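Hair dryer cords – quick fixes

Stop wrapping the cord around the handle. Kinks it right where it meets the dryer and thats where they die. Mine went in December, 2 years old.

Instead: unplug, let it cool, lay it on a table. Shake the twists out first. Then big loose loops, hand width or wider, one velcro tie in the middle. Not tight.

Lint in the back vent? Old toothbrush, dry. Takes a minute. Do it before you coil, not after (I always forget).

Leidy Inga wrote in to say she keeps hers in a cloth bag on a door hook – good if you've no drawer space. Bread ties work too but they dig in.

Cord cracked or warm to teh touch when running – bin it, no tape. 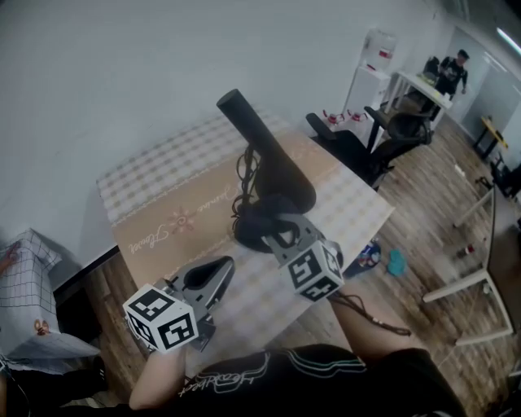
Black dryer, cord still in a tangle.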